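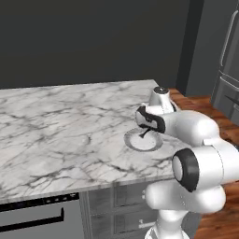
A shallow plate with a darker rim, on a marble countertop.

A plate is a broad, mostly flat dish for serving food, and it has been with us for a very long time. Before plates were common, many diners in Europe ate from a trencher, a thick slice of stale bread that soaked up the gravy and could be eaten afterward — or handed to the dogs, if you were feeling generous.

Most plates have a well, where the food sits, and a rim, which keeps sauces off the tablecloth and gives your thumbs somewhere to go. The "coupe" shape does away with the rim and curves gently upward instead.

In the pottery town of Clutstead, the Grondley works once listed 236 plate patterns, and families there still hand down odd ones with great affection.

Last updated: November
18 shares | 3 comments

Yu-ting Mok: My grandmother had Grondley plates! We only used them for company.

Chou: Could you add a bit on soup plates?

zotetti: Seconding soup plates, please.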